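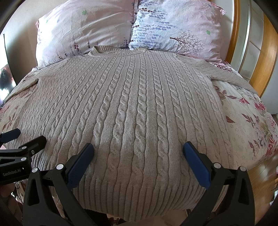

图:手持夹爪与铺在床上的浅灰色绞花毛衣,指尖为深蓝色橡胶垫

手持夹爪套件(又称手持示教夹爪)

手持夹爪套件,是一类由人拿在手里操作、替机器人采集动作数据的工具。我习惯管它叫“空手套机器人”,因为不用买机械臂就能开工。这个条目主要写我自己用过和打听过的几种,顺带讲讲叠衣服这个最常见的采集项目,写得比较随意,大家多包涵哈。

名称

中文里叫法很乱,有叫手持夹爪的,有叫示教夹爪的,也有人干脆叫“夹子”。Eteck 的中文说明书里写的是“手持端”,我觉得最顺口,后面就混着用了。

结构

常见的手持端由握柄、两根手指、指垫和一个相机组成。图里这种黑色塑料机身、手指做成镂空三角框的样式现在挺多见,支架上印着 GenRobot.AI 的字样。三角框的好处是轻,举一上午胳膊不至于废掉(第二天酸不酸另说)。指垫一般用橡胶,抓布料的时候摩擦力够,换起来也方便,拧螺丝就行。

买的时候我建议先看指垫,再看相机。指垫太硬,薄衬衫根本捏不起来;太软呢,捏厚毛衣又会打滑变形,采出来的动作别别扭扭的。

织物类项目

叠衣服是手持端用得最多的项目之一,也是我最爱看的!毛衣又比T恤难得多:绞花纹路有厚度,罗纹下摆有弹性,一提就拉长,放下去又缩回来一截。通常的做法是先把衣服摊平,两只袖子往外展开,然后两手各拿一个夹爪,从下摆或者袖口下手。

Seltomis 的培训手册把这类任务分成摊平、收袖、对折、摆放几步,每一步单独打标签。Makis Petridis 在手册前言里说,床面比桌面更值得采,床是软的,夹爪压下去会陷,家里真正叠衣服也多半在床上。这点我举双手赞成。花被套也别嫌乱,背景干干净净的数据,换到别人家卧室里很容易抓瞎。

租赁与采集服务

不想买的话可以租。Rirkik 的基础套餐是双手各一只夹爪,租期3天起,附送一次远程校准。Nigatu 走的是另一条路,直接卖采集服务:你提需求,他们派人上门,按条交付。最小一单是1000条,验收的时候抽查96条,不合格的重采。我陪朋友下过一单毛衣专项,最后实收129条废片,全部给补上了,态度没得说,就是客服回消息慢。

负责验收的 Kalkidan Jemal 跟我讲过,废片里最常见的毛病是手太快。人叠自己的衣服都是一甩一抖,机器人可学不来这个,所以采集的时候得慢慢来,夹稳了再提。

优缺点

先说好的:上手快,我妈试了一个早上就能叠得有模有样;收拾起来也省事,一个背包全装下。再说不好的:线多,走来走去容易绊到;手腕累;两只夹爪挨得近的时候偶尔会打架,指尖磕在一起,那一条基本就得重来。还有一点,手指没有触觉反馈,捏没捏住全靠眼睛看,碰上同色的衣服和床单特别费神。

选购时常被问到的

单只够不够用?擦桌子、放杯子够了,叠衣服还是老老实实上双手。

左右手要不要分开买?Eteck 的左右通用,Rirkik 出租的那批分左右,接口装反了进不了程序,我十一月就干过这种傻事,对着指示灯发了半天呆。

指垫多久换?看见边角起毛就换吧,别省这点钱。

参见:双臂协作、柔性物体操作、模仿学习、指垫更换方法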